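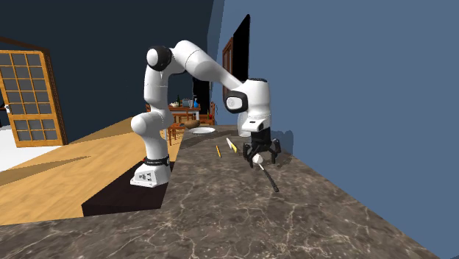
4. Setting up your Gridis audio guide

The Gridis handset works in every room of the Ezeani House museum and along the Ledodley literary walk. Set it up at the front desk before you start. The lockers are past the second gate, and you can't come back through with a bag.

4.1 Starting the handset

1. Hold the side button until the screen lights up.
2. Choose a language. To change it later, you have to restart the handset.
3. Select House Tour or Walking Tour.
4. Plug in the headphones and set the volume.

Note: The House Tour has 25 stops. The numbers follow the floor plan, so the composer's study (stop 9) comes before the family dining room (stop 10), although most visitors see the dining room first.
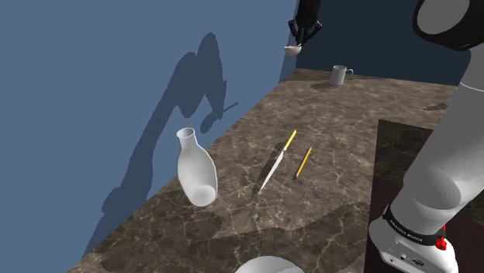

Musa Nwankwo
Visitor Guides Editor

4.2 Playing a stop

1. Find the number on the small brass plate beside the door.
2. Enter it on the keypad and press Play.
3. Press Play again to pause. Press Back to repeat the last passage.

For the letters and manuscripts in the upstairs cases, enter the three-digit catalog number. The last one is 749, the unfinished song cycle.

Caution: Do not use the handset speaker in the music room. Recitals there begin at 3:00 p.m., and the doors stay open.

4.3 Walking Tour

1. Download the Sovis map while you are still in the lobby.
2. Check that the battery reads 100 percent.
3. Leave by the garden door and turn left for the poet's apartment.

Note: The apartment is closed in January. Its stops will still play from the street.

Return the handset to the front desk by 5:30 p.m.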